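Setting up an advance reader copy mailing for a romance release

Last updated 26th December

These steps cover sending digital advance reader copies (ARCs) of a romance novel to a reader team, from signup form to review reminder. They assume a finished manuscript that has been through copyedits, a cover file, and a release date at least six weeks out. Sample values come from the mailing for Brasstead, the second book in Ingeborg Rüegg's small-town series, which releases in February.

1. Build the signup form

Create a form with the following fields:

Name or pen name
Email address used for the e-reader
Preferred file type (EPUB or PDF)
Link to a public review profile
Heat level and content preferences
Agreement not to share the file

Keep the review profile field required. Applications without a link cannot be checked, and checking them by email takes longer than the rest of the process combined. If you accept readers who are new to reviewing, add a checkbox for that and leave the link field optional for those who tick it.

Set a closing date on the form itself. Brasstead received 1,000 applications before the form closed, for 300 places.

2. Sort the applications

Export the responses to a spreadsheet. Remove duplicate email addresses first. Next, add a column called Status with three values: accept, wait, decline.

Accept returning readers who reviewed the previous book. Fill the remaining places from applicants whose profiles show a review in the same subgenre within the last three months. A reader of dark mafia romance may still enjoy a slow-burn bakery story, but the review is harder to predict.

Keep the wait list. Some accepted readers will not download the file, and their places can be reassigned one week after sending.

3. Prepare the file

Export the EPUB from your formatting program with these changes from the retail version:

Add "Advance Reader Copy, Not for Sale" to the title page.
Insert the content notes directly after the title page.
Remove the preorder links for the current book.
Leave the series reading order in the back matter.
Add a contact address for reporting typos.

Open the exported file on one phone and one e-reader. Check that chapter headings start on a new page, that scene break ornaments display, and that text message exchanges keep their indents. Text message formatting is the most common fault in contemporary romance files. If it fails, replace the styled blocks with plain italics and export again.

File name format: author, short title, ARC, version number. Do not reuse a version number after a correction.

4. Load the delivery service

Brasstead was delivered through Lirnero. Other services use similar settings under different names.

Create a new book entry and upload the cover and files. Set the download limit to one per reader. Set the expiry date to the day before release. Turn on watermarking, which prints the reader's email address on the last page. Import the accepted rows from the spreadsheet as a contact group, and send a test copy to your own address before sending to the group.

If the test copy does not arrive, look in the spam folder, then confirm that the sender address has been verified in the account settings.
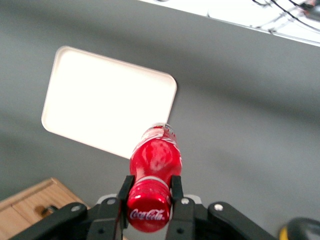

5. Send the mailing

Use a plain subject line containing the book title and the word ARC. The body of the message needs the download link, the release date, the date reviews may first be posted, and the list of sites where reviews are wanted. Put the posting date on its own line. Retail stores generally do not accept reviews before release, while reader community sites usually do, so list the two separately.

Leave out review wording of any kind. Readers should not be asked for a particular rating, and the message should state that a review is voluntary.

6. Track and remind

One week after sending, export the download report. Move readers who have not downloaded to a group named Inactive and send one reminder. After three more days, release those places to the wait list.

Send the second message to all readers two days before release, and the third on release day with direct retail links. Stop there. A fourth message produced more unsubscribes than reviews on both of the earlier mailings Zineb Fawzy ran for this series.

After release, paste review links into the spreadsheet beside each reader's name. This column becomes the returning reader list for step 2 of the next mailing.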